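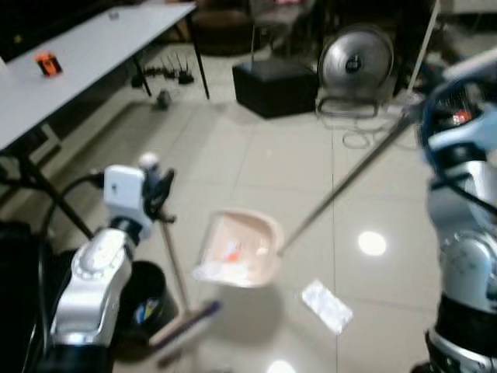 대표 사진: 양팔 로봇의 빗자루와 쓰레받기 시연

Flustska 공개 시연일 데이터 카드
작성: Lorenz Koller
시연일: 2022년 11월 8일 화요일

개요

Ernance 연구실 공개일에 양팔 로봇이 바닥 청소를 하는 모습을 기록한 묶음입니다. 원래 이름은 "가정 환경 청소 시연 기록"이었는데 폴더명이 너무 길다는 항의가 있어 Flustska가 되었습니다. 뜻은 없습니다. 발음도 정해진 바 없으니 편한 대로 읽으시면 됩니다.

방문객은 오전과 오후 2개 조로 나누어 받았습니다. 안내문에는 "로봇과 함께하는 미래의 집"이라고 적혀 있었고, 그 미래의 집은 베이지색 타일 바닥에 접이식 탁자를 놓은 방입니다. 안내문 문구는 제가 쓰지 않았습니다.

구성

전체 에피소드 수: 66
그중 작업 완료로 표시된 것: 62
나머지: 중단 또는 판정 보류
작업 종류: 쓸기, 닦기
시점: 로봇 머리 쪽 카메라
언어 지시문: 한국어, 일부 영어

쓸기 작업

한쪽 그리퍼로 빗자루를, 다른 쪽으로 자루가 긴 쓰레받기를 잡습니다. 사람이라면 생각 없이 하는 일이지만 두 팔의 박자가 어긋나면 빗자루가 쓰레받기를 밀고 다니는 산책이 됩니다. 오전 조의 한 어린이가 "우리 아빠보다 느려요"라고 평했고, 그 아버님은 매우 흡족해하셨습니다. 쓰레기는 포장지 같은 가벼운 것을 썼습니다. 완료 기준은 쓰레받기에 담기까지이며, 쓰레기통에 비우는 동작은 별도 라벨 dump로 들어 있습니다.

닦기 작업

왼쪽 그리퍼가 대걸레 자루를 잡고 바닥을 닦습니다. 걸레를 옮기려고 들어 올리는 구간도 자르지 않고 남겼습니다. 구경하던 분들은 이 구간에서 가장 크게 감탄하셨는데, 정작 바닥이 닦이는 구간은 아닙니다. 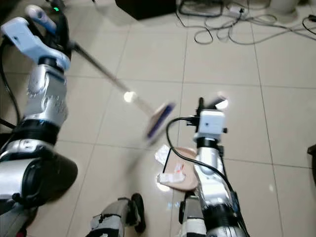
걸레가 빠르게 움직이는 프레임은 흐릿합니다. 흐림 제거는 하지 않았고, 필요하면 blur_flag 열로 걸러 쓰십시오. 이 열은 Worku 스크립트가 자동으로 채운 값이라 가끔 멀쩡한 프레임도 흐리다고 우깁니다. 수작업 표본과의 일치율은 95%를 넘었습니다. 표본은 제가 골랐으니 참고만 하시기 바랍니다.

알려진 문제

타일에 천장 조명이 반사됩니다. 밝기 기준으로 물체를 찾는 모델은 이 반사광을 꽤 열심히 쓸어 담으려 합니다.
바닥에 케이블과 선풍기 같은 살림이 나와 있는 장면이 있습니다. 배경이 깨끗한 데이터가 필요하면 10월에 만든 Nunance 묶음을 쓰십시오. 대신 그쪽은 닦기 작업이 없습니다.
오후 조 음성에는 방문객 응원 소리가 섞여 있어 기본 배포본에서 뺐습니다. 로봇의 성능에 미친 영향은 측정하지 않았습니다.

사용 조건

연구 및 교육 목적으로 쓸 수 있습니다. 재배포할 때는 이 카드를 함께 넣어 주십시오. 라벨 오류는 에피소드 번호와 시각을 적어 저장소 이슈로 남겨 주시면 다음 판에 반영합니다. "청소하러 와 줄 수 있나요"라는 문의에는 답장하지 않습니다.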